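Most of the argument about our two-armed cell at Prasel has been about the arms. I want to argue about the model of the cell instead, the simulated one, and about who looks after it. My view is that it should be maintained like any other part of the machine, with a name against it and a service interval.

The cell is simple enough to describe. Two white arms with black two-fingered grippers work over a wooden table, and every new job is tried in simulation before it goes near the hardware. The simulated copy was set up in June by Oldřich Tichý and Kamol Chareonsuk. They measured the bases, entered the joint limits and checked the reach of both arms against the real ones. It was careful work. Then they went on to the Ullell job, and the copy was left for anyone to change. 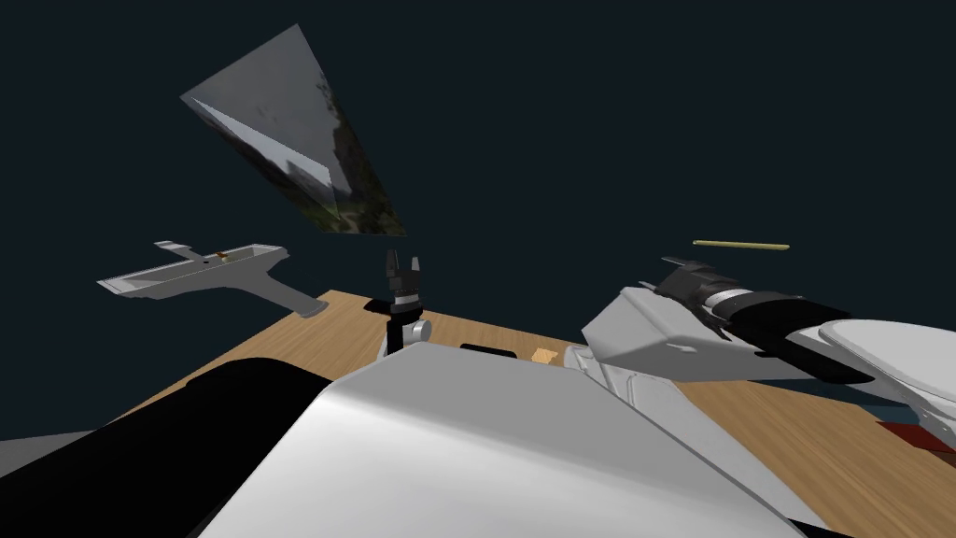 People did change it. A gripper offset was altered to suit one task and never put back. Objects were added with their heights typed in by hand. Somebody moved a viewpoint to get a better look at the wrist and saved it over the old one. Each change was small, and each made sense to the person making it. By the end of winter the setup file had 1308 lines in it, and no two of us agreed on which ones mattered.

The usual answer is that a simulation costs nothing to break. I don't accept that. When a real gripper finger is bent, the operator sees it and rings maintenance. When a simulated object has the wrong height, the motion planner takes it as fact. It will plan around a thing that isn't there, or straight through a thing that is. We lost five working days at Srisuk to a fault of exactly this kind, and for most of that time Samran Bunnag was taking a perfectly good wrist apart.

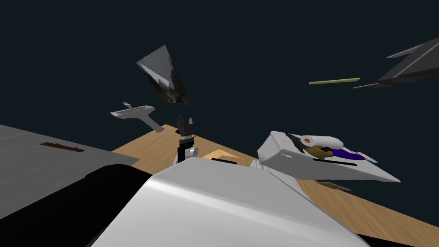
Who should be responsible for the simulated cell?

The technician who services the real one. That person already knows the wear on the fingers, the shims under the base and the joint that was swapped last spring, and can tell when the numbers in the file have gone stale.

Uthai Boonyarit disagrees with me on this, and his case is a fair one. He says technicians already have full days, and the file is written in a format that only the programmers read comfortably. I'd say the second point is a reason to fix the format. The first is a staffing problem – it should be argued as one, with a figure for the hours.

What I'd ask for is modest. Before each new job, load the cell with nothing running and check where every object sits. Look at the gripper from close in as well as from the usual viewpoint, as a height error can be hard to judge from one side. 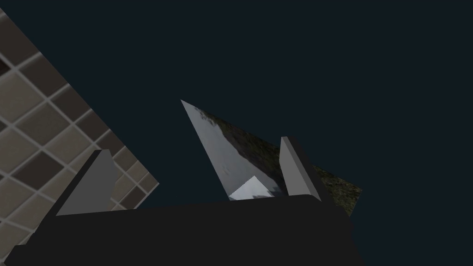

After that, open and close both grippers and compare the finger gap with a gauge reading from the real pair. Write down the result, with initials. At Grumby this takes some eight minutes, and Thongchai Chaimongkol keeps the sheets in the same binder as the lubrication records. I think that is the right place for them.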